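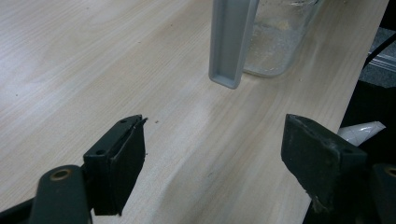
Figure 4-1. Both fingers open over the table, jar at the far side.

4. Recording a Hand Demonstration

Read Section 3 (Mounting and Charging) before you begin. The steps below apply to the Plolanach hand-held gripper pair, left and right, used at a tabletop station. Recording by remote control is covered in Section 5.

4.1 Before you record

1. Set the station number in the Lisholm recorder to match the number marked on the floor. The recorder does not read floor marks.
2. Place the objects for the task on the table. Leave enough open table in front of them for both grippers.
3. Check the finger pads. A pad with a lifted edge can still be used for pouches and bags. Replace it before any task with glass or small parts. The pad set is part 2867.
4. Squeeze and release each handle fully two times. The opening value on the recorder screen should go to zero and back to full.
5. Put the wrist strap on before you lift the gripper off the table.

Note: Crumbs and dust on the table do not affect tracking. Wipe the lens only with the cloth supplied.

CAUTION: Keep your own fingers clear of the linkage behind the pads. The arms close together when the handle is squeezed and can pinch.

4.2 Picking up a soft package

1. Press Start on the recorder and wait for the tone.
2. Hold both grippers still over the table for 2 seconds. The software uses this to line up the left and right tracks.
3. Bring the gripper down over the package with the fingers open, one on each side.
4. Close slowly until the package stops sliding in the pads, then lift. 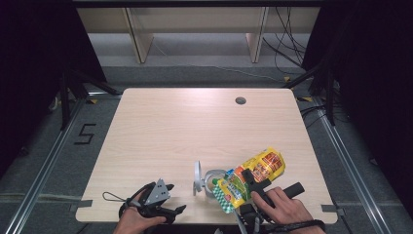
Figure 4-2. Snack pouch held in the right gripper. Strap around the wrist.

5. Keep the second gripper in your left hand, even when the task needs only one. Setting it down in the middle of a take ends the left track and the whole take is rejected with error 683.
6. Move at the speed you want the robot to move. Slow, even motion gives better results than a fast reach with a long pause at the end.

A pouch held near the middle will fold over the pads. This is normal. If it turns in the grip, put it down and pick it up again in the same take. The training set needs some of these recoveries, so do not delete them.
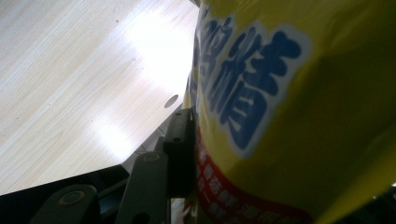
When a large package is close to the lens it can block most of the view. Tracking carries on from the motion sensor for a short time, and the bar on the recorder turns orange. Tilt the gripper until part of the table comes back into view. If the bar turns red, stop the take.

Bright glare on the tabletop has a similar effect. Turn the lamp or close the curtain, and repeat the check in 4.1, step 4.

4.3 Setting down and ending the take

1. Lower the package until it rests on the table.
2. Open the fingers all the way before you pull back. A half-open finger can drag the package with it.
3. Back the gripper away until there is open table between the fingers.

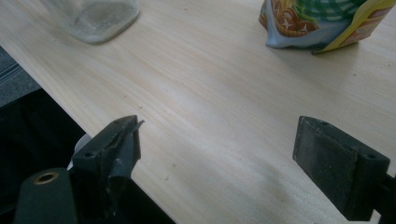
4. Hold still until the second tone, then press Stop.
5. Mark the take Good, Retry or Discard. Takes left unmarked are not uploaded.

Move the objects a little between takes. Ten takes with everything in the same spot teach the robot that spot and little else.

CAUTION: Do not use an open or full glass container in a demonstration until the pads have been replaced and the grip limit is set to Low (Section 6.2).

Storage: one full card holds roughly 3486 takes of this length. Copy the card before it is full.

Section 4 last revised Feb 5, 2023.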